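푸른 천을 깔고 나서

월요일 아침에 작업실에 가면 저는 먼저 천을 손바닥으로 폅니다. 가운데에서 시작해서 바깥쪽으로 밀고, 모서리까지 가면 한 번 당깁니다. 주름이 다 없어지지는 않습니다. 없어지지 않는 주름은 그냥 둡니다. 처음에는 이것이 마음에 걸려서 다리미를 가져올까 생각한 적도 있지만, 작업실에서 다림질을 하려면 책상의 물건을 전부 옮겨야 하고 그러면 오전이 다 지나갑니다.

제가 다니는 공동 작업실의 이름은 Clusik입니다. 건물 2층에 있고 계단이 좀 가파릅니다. 저는 3월부터 안쪽 책상을 쓰기 시작했습니다. 책상 높이는 75센티미터입니다. 의자에 앉으면 팔꿈치가 편하고, 서서 일하면 허리가 아픕니다. 그래서 저는 앉아서 하는 일과 서서 하는 일을 나누려고 노력하는데, 실제로는 일을 하다가 잊어버리고 계속 서 있다가 저녁에 후회합니다.

오늘 글은 이 책상에 깐 천에 대한 글입니다. 천 이야기만으로 이렇게 긴 글을 쓸 수 있을지 저도 몰랐습니다. 그런데 메모를 모아 보니 생각보다 많았습니다.

원래 책상 위에는 아무것도 깔려 있지 않았습니다. 나무 상판이었고, 전에 쓰던 사람들이 남긴 칼자국과 접착제 자국이 많았습니다. 저는 자국이 있는 책상을 싫어하지 않습니다. 오히려 좋아하는 편입니다. 하지만 작은 물건을 놓으면 찾기가 어려웠습니다. 나사 하나를 내려놓으면 나뭇결 속으로 들어간 것처럼 보이지 않았습니다. 실제로 들어간 것은 아니고 색이 비슷해서 눈이 놓치는 것입니다. 하루는 작은 와셔를 찾느라고 점심시간을 거의 다 썼습니다. 와셔는 처음부터 제 앞에 있었습니다.

그때 어머니가 바느질을 하실 때 무릎에 천을 펴시던 것이 생각났습니다. 제가 자란 Zhuravel에서는 바느질을 하는 집에 이런 천이 하나씩 있었습니다. 밝은 실을 쓸 때는 어두운 천, 어두운 실을 쓸 때는 밝은 천을 펴셨습니다. 바늘이 떨어지면 천 위에 있으니까 금방 보입니다. 저는 어렸을 때 그 천을 망토로 쓰다가 여러 번 혼났습니다. 아마 안에 바늘이 있을까 봐 걱정하셨을 것입니다.

그래서 천을 깔기로 했습니다. 문제는 무슨 색을 살까 하는 것이었습니다.

흰색은 제일 먼저 뺐습니다. 저는 흰 부품과 흰 판을 자주 쓰기 때문에 흰 천 위에서는 다시 같은 문제가 생깁니다. 검은색도 뺐습니다. 먼지가 보이고, 검은 부품이 사라집니다. 회색은 후보였습니다. 그런데 하루 종일 회색을 보면 기분이 회색이 될 것 같았습니다. 빨간색은 눈이 피곤합니다. 초록과 파랑이 남았고, 저는 며칠 동안 둘 사이에서 왔다 갔다 했습니다.

천은 Kustent에서 샀습니다. 시장 끝에 있는 원단 가게인데, 간판이 작아서 처음 가는 사람은 지나치기 쉽습니다. 가게 안에는 천이 벽마다 세워져 있고, 각각 번호가 붙어 있습니다. 제가 고른 천의 번호는 1257입니다. 이 번호를 수첩에 적어 놓았습니다. 나중에 천이 상하면 같은 것을 다시 사려고요. 가게에서는 색의 이름을 말하지 않고 번호를 말합니다. 저는 한국어로 색을 말하는 것이 아직 어렵기 때문에 이 방법이 아주 편했습니다.

색 이름이 왜 어려운지 조금 설명하고 싶습니다. 한국어를 배울 때 저는 '파랗다'와 '푸르다'를 같은 말로 외웠습니다. 교과서에는 둘 다 하늘 그림이 있었습니다. 그런데 나중에 사람들이 '푸른 숲'이라고 하는 것을 들었습니다. 숲은 초록색이 아닙니까? 사전을 찾으니까 푸르다는 맑은 하늘이나 깊은 바다, 그리고 풀의 빛깔에 모두 쓴다고 되어 있었습니다. 저는 이 단어가 게으르다고 생각했습니다. 지금은 생각이 바뀌었습니다. 제 천이 바로 그런 색이기 때문입니다.

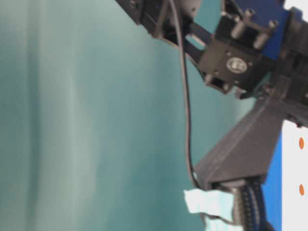 가게의 등 밑에서 천을 펼쳤을 때 저는 이것이 초록에 가까운 파랑이라고 생각했습니다. 밖에 들고 나오니까 그냥 파랑이었습니다. 집에 와서 부엌 등 밑에서 보니까 다시 초록 쪽으로 갔습니다. 같은 천인데 볼 때마다 대답이 달라졌습니다. 그래서 저는 이 천을 파란 천이라고도 하지 않고 초록 천이라고도 하지 않고, 푸른 천이라고 부릅니다. 이렇게 부르면 아침에도 맞고 저녁에도 맞습니다.

빛에 따라 달라지는 것은 색만이 아닙니다. 빛이 옆에서 오면 주름이 훨씬 커 보입니다. 저는 처음에 주름이 밤사이에 늘어난다고 생각했습니다. 물론 그렇지 않습니다. 창문 쪽에서 빛이 낮게 들어오는 시간이면 아주 작은 주름도 그림자를 만들고, 위의 등을 켜면 그것이 반쯤 없어집니다. 이것을 알게 된 뒤에는 천을 덜 펴게 되었습니다. 정말로 높은 주름만 펴면 됩니다. 물건을 놓았을 때 흔들리는 주름이 높은 주름입니다.

천을 책상에 고정하는 방법도 여러 가지 시험했습니다.

처음에는 그냥 얹었습니다. 천이 무거우니까 괜찮을 것이라고 생각했습니다. 괜찮지 않았습니다. 소매가 닿을 때마다 천이 조금씩 제 쪽으로 왔고, 천이 오면 위에 있는 물건도 같이 왔습니다. 하루가 끝나면 모든 것이 한 뼘 가까워져 있었습니다. 가족 사진을 찍을 때 다들 가운데로 모이는 것과 비슷합니다.

두 번째로는 테이프를 썼습니다. 천의 가장자리를 책상 아래로 접고 종이테이프로 붙였습니다. 며칠은 좋았습니다. 그다음에는 테이프가 하나씩 떨어지기 시작했는데, 꼭 조용할 때 떨어져서 소리에 놀랐습니다. 더 강한 테이프를 쓰면 책상에 자국이 남습니다. 책상은 제 것이 아니니까 그렇게 할 수 없었습니다.

세 번째로는 집게를 썼습니다. 문구점에서 파는 서류 집게 16개를 한 상자로 샀습니다. 상판이 두꺼워서 작은 집게는 들어가지 않습니다. 입이 제일 크게 벌어지는 것을 사야 합니다. 손가락이 한 번 물렸고 꽤 아팠습니다. 그래도 이 방법이 지금까지 제일 좋습니다. 앞쪽에는 집게를 쓰지 않습니다. 앞쪽에 집게가 있으면 앉을 때 옷이 걸립니다. 앞쪽은 천을 길게 내려뜨리고, 당기는 힘은 뒤쪽과 옆쪽에서만 줍니다.

천을 당길 때는 한쪽을 다 집고 다른 쪽으로 가면 안 됩니다. 뒤쪽 가운데를 먼저 집고, 다음에 왼쪽 가운데, 오른쪽 가운데를 집습니다. 모서리는 마지막입니다. 모서리부터 시작하면 가운데에 긴 주름이 비스듬하게 생기는데, 이 주름은 나중에 아무리 손으로 밀어도 옆으로 이사만 가고 나가지 않습니다. 저는 이것을 침대 시트에서 이미 배웠어야 했습니다.

먼지 이야기도 해야 합니다. 천은 책상보다 먼지를 잘 잡습니다. 나무 상판은 젖은 행주로 닦으면 끝이지만 천은 그렇게 할 수 없습니다. 저는 옷에 쓰는 끈끈한 롤러를 서랍에 넣어 두고 일이 끝나면 굴립니다. 가는 실이나 전선 껍질 조각은 롤러로 잘 떨어집니다. 플라스틱 가루는 잘 안 떨어져서 천을 걷어서 밖에서 텁니다. 계단이 가파르다고 위에 썼는데, 천을 안고 그 계단을 내려가면 발이 안 보입니다. 지금은 창문에서 텁니다. 아래에 사람이 지나가는지 꼭 보고 텁니다.

세탁은 한 번 했습니다. 찬물로 따로 빨았고 색이 빠지지 않았습니다. 줄어들지도 않았습니다. 사실 조금 줄어들 것을 생각해서 넉넉하게 샀는데 그럴 필요가 없었습니다. 남은 부분은 책상 뒤로 내려가 있습니다. 잘라서 다른 것을 만들까 하다가 아직 자르지 못했습니다. 큰 천을 자르는 일은 항상 어렵습니다. 한 번 자르면 다시 큰 천이 되지 않으니까요. 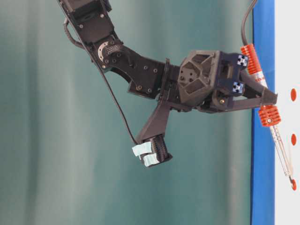
글 · 일로나 베케시
블로그 'Golton의 책상' 운영, 글과 작업대 정리

도구를 어디에 놓을 것인가 하는 문제도 천을 깔고 나서 다시 생각했습니다. 나무 책상이었을 때는 도구를 쓰고 아무 데나 놓았습니다. 천 위에서는 그렇게 할 수 없습니다. 끝이 뾰족한 도구를 그냥 놓으면 올이 걸립니다. 한 번 올이 걸려 나오면 그 자리가 계속 눈에 들어옵니다. 제 천에도 그런 자리가 하나 있고, 저는 매일 그것을 봅니다.

그래서 뾰족한 것은 천에 직접 눕히지 않고 받침이나 접시에 놓기로 했습니다. 접시는 집에서 이가 빠진 것을 가져왔습니다. 음식에는 못 쓰지만 송곳과 핀셋에는 아주 좋은 접시입니다. 뜨거워지는 도구는 당연히 천에서 멀리 둡니다. 도자기 타일을 따로 한 장 놓고 그 위에서만 씁니다. 제 천은 불에 강한 천이 아닙니다. 이것은 천을 살 때 가게에서 먼저 말해 주었습니다. 저는 그 말을 수첩의 번호 옆에 같이 적었습니다.

줄이 있는 도구는 더 까다롭습니다. 줄이 천 위를 지나가면 천을 끌고 갑니다. 줄이 가볍게 보여도 하루에 여러 번 지나가면 집게로 고정한 천도 조금 비뚤어집니다. 줄은 될 수 있으면 위에서 오게 하는 것이 좋습니다. 어떤 사람은 책상 옆에 고리를 달지만 저는 책꽂이의 위 칸을 이용합니다. 책꽂이에 사전을 두 권 놓고 줄을 그 사이에 지나가게 합니다. 한국어 사전과 제 모국어 사전입니다. 요즘은 전화기로 단어를 찾기 때문에 종이 사전이 이런 일을 합니다. 조금 미안하지만 버리는 것보다 낫습니다.

손잡이 색에 대해서도 쓰고 싶습니다. 푸른 천 위에서 제일 잘 보이는 색은 주황입니다. 이것은 제 의견이지만 미술을 배운 분들은 이유를 아실 것입니다. 서로 반대쪽에 있는 색이라고 들었습니다. 주황색이 조금만 있어도 눈이 바로 갑니다. 그래서 제 도구 중에 자주 잃어버리는 것에는 주황색 수축 튜브를 한 조각씩 끼웠습니다. 자에도, 작은 드라이버에도 끼웠습니다. 가위에는 끼울 곳이 없어서 실을 묶었습니다. 그 뒤로 찾는 시간이 줄었습니다. 반대로 파란 손잡이는 이제 사지 않습니다. 예전에 파란 핀셋을 제일 좋아했는데, 천 위에서는 자꾸 숨습니다. 지금은 집에서 우표를 만질 때만 씁니다.

회색 도구는 중간입니다. 빛이 좋을 때는 잘 보이고 흐린 날에는 잘 안 보입니다. 검은 도구는 생각보다 잘 보입니다. 천이 어둡지 않은 날에는 그림자와 도구가 한 덩어리처럼 보이지만 어디 있는지는 금방 압니다.

흰색은 아주 좋습니다. 흰 것을 놓으면 가장자리가 깨끗하게 보입니다. 저는 사실 이것 때문에 천을 산 것이라고 해도 됩니다. 흰 판을 푸른 천 위에 놓으면 판이 똑바로 놓였는지 비뚤어졌는지 멀리서도 압니다. 나무 책상에서는 나뭇결이 한 방향으로 가니까 판이 조금 비뚤어져도 나뭇결과 섞여서 몰랐습니다. 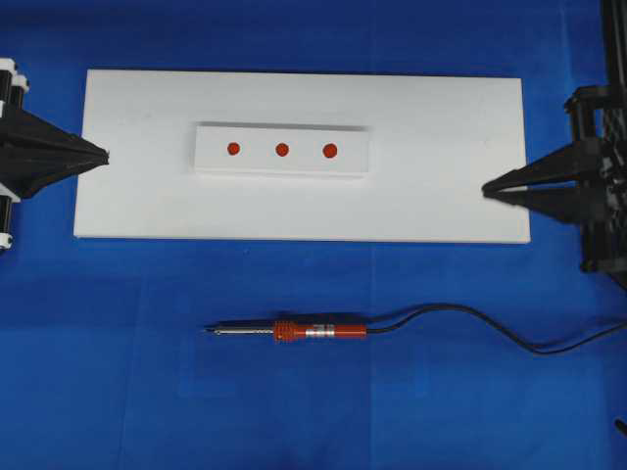
그런데 흰 것 위에 흰 것을 놓으면 처음의 문제가 작게 돌아옵니다. 천은 바닥을 도와주지만 그 위층은 도와주지 않습니다. 흰 판 위의 흰 블록은 그림자로 봅니다. 앞쪽에 가는 회색 선 같은 그림자가 있으면 '아, 여기에서 높아지는구나' 하고 압니다. 등이 바로 위에 있으면 그림자가 없어지고 높이도 없어진 것처럼 보입니다. 그래서 저는 등을 조금 뒤쪽으로 옮겼습니다. 천의 주름 때문에는 위에서 오는 빛이 좋고, 흰 물건 때문에는 비스듬한 빛이 좋습니다. 둘을 다 만족시키는 자리는 없었습니다. 물건 쪽을 골랐습니다. 주름은 참을 수 있습니다.

점도 도움이 됩니다. 흰 면에 빨간 점 3개가 한 줄로 있으면 그 면이 어느 쪽을 보고 있는지 헷갈리지 않습니다. 저는 스티커를 좋아해서 여러 곳에 붙이는 편인데, 빨간색은 흰색 위에서도 보이고 푸른 천 옆에서도 보입니다. 노란 스티커는 흰 것 위에서 약합니다. 초록 스티커는 천과 친척처럼 보여서 재미가 없습니다.

판을 천 위에 놓는 위치에 대해서는 아직 결론이 없습니다. 저는 판을 책상의 안쪽에 놓고 앞쪽에 천을 넓게 남기는 것을 좋아합니다. 앞에 빈 곳이 있으면 손목을 쉴 수 있고, 떨어지는 것이 있어도 바닥까지 가지 않고 천에서 멈춥니다. 대신 팔을 멀리 뻗어야 합니다. 저는 팔이 길지 않아서 오후가 되면 판이 조금씩 앞으로 옵니다. 이번에는 천이 움직인 것이 아니고 제가 당긴 것입니다.

판 밑에 미끄럼 방지 매트를 깔아 보기도 했습니다. 부엌 서랍에 까는 얇은 것입니다. 판은 안 움직이게 되었지만 매트와 천이 서로 붙어서, 매트를 들면 천도 같이 올라왔습니다. 그리고 여름에 오래 두면 매트가 천에 자국을 남긴다고 들었습니다. 확인하고 싶지 않아서 뺐습니다. 지금은 판의 무게만 믿습니다. 얇은 판이면 네 모서리 아래에 코르크를 작게 잘라서 붙이는 것도 괜찮습니다. 다만 코르크를 붙이면 판이 떠서 두드릴 때 소리가 커집니다. 옆 책상에 사람이 있을 때는 이것도 생각해야 합니다.

소리 이야기가 나왔으니까 하나 더 씁니다. 천을 깐 뒤에 책상이 조용해졌습니다. 이것은 전혀 기대하지 않은 일이었습니다. 나사를 내려놓아도 소리가 거의 나지 않습니다. 작업실은 천장이 높아서 작은 소리도 멀리 가는데, 이제 제 책상에서는 덜 갑니다. 좋은 점입니다. 나쁜 점은 무엇이 떨어졌을 때 떨어진 것을 모른다는 것입니다. 예전에는 딱 소리가 나면 고개를 돌렸습니다. 지금은 다 끝나고 나서 하나가 모자란 것을 압니다. 그래도 천 위에 떨어진 것이라면 보이니까, 보이지 않으면 바닥을 찾으면 됩니다. 바닥은 회색 타일이고, 바닥에 대해서는 제가 할 수 있는 것이 없습니다.

겨울에는 천이 따뜻해서 좋을 것 같습니다. 나무 책상도 차갑지는 않지만 손목을 오래 대고 있으면 딱딱해서 아팠습니다. 여름은 아직 모르겠습니다. 팔에 땀이 나면 천에 닿는 것이 싫을 수도 있습니다. 그때는 앞쪽에 얇은 면 수건을 한 장 더 깔 생각입니다. 수건은 흰색밖에 없는데, 그러면 흰 부품을 그 위에 놓지 않도록 조심해야 합니다.

지난번 글에 어떤 분이 왜 고무 작업 매트를 쓰지 않느냐고 물어보셨습니다. 좋은 질문이라서 여기에 대답합니다. 고무 매트는 칼을 쓸 때 확실히 좋습니다. 저도 작은 것이 한 장 있고, 자를 일이 있으면 천 위에 그것을 꺼내 놓습니다. 하지만 책상 전체를 덮는 크기는 말아서 보관하기 힘들고, 한 번 말면 며칠 동안 끝이 올라옵니다. 그리고 눈금이 인쇄된 것이 많습니다. 눈금이 있으면 저는 물건을 자꾸 눈금에 맞추게 됩니다. 맞출 필요가 없는 것까지 맞추고 있으면 시간이 갑니다. 천에는 눈금이 없어서 마음이 편합니다.

종이를 까는 방법도 있습니다. 큰 포장지를 깔고 더러워지면 버리는 것입니다. 풀이나 물감을 쓰는 날에는 저도 그렇게 합니다. 다만 종이는 한 번 구겨지면 그 자리가 계속 바스락거리고, 얇은 종이 조각은 작은 바람에도 날아갑니다.

이 글을 쓰면서 문장을 여러 번 고쳤습니다. 특히 '깔다'와 '덮다'와 '펴다' 사이에서 고민했습니다. 책상에 천을 깔았다고 하면 그 위에서 무엇을 하려는 느낌이고, 덮었다고 하면 책상을 이제 안 쓰려는 느낌이라고 합니다. 저는 저녁에 집에 갈 때 남은 천으로 물건을 덮고 싶다는 생각을 가끔 합니다. 그러면 같은 천을 깔기도 하고 덮기도 하는 것이 됩니다. 아마 그래서 아직 못 자르고 있는 것 같습니다.

다음에는 서랍 안쪽에 대해서 쓰려고 합니다. 서랍은 천보다 훨씬 부끄러운 상태이기 때문에 시간이 조금 걸릴 것입니다. 혹시 두꺼운 상판에도 잘 맞고 손가락을 물지 않는 집게를 아시는 분은 이름을 알려 주세요. 맞춤법이 틀린 곳도 알려 주시면 고치겠습니다.

문의: 블로그 방명록 | © Golton의 책상. 글과 사진을 옮기실 때는 먼저 물어봐 주세요. | 맨 위로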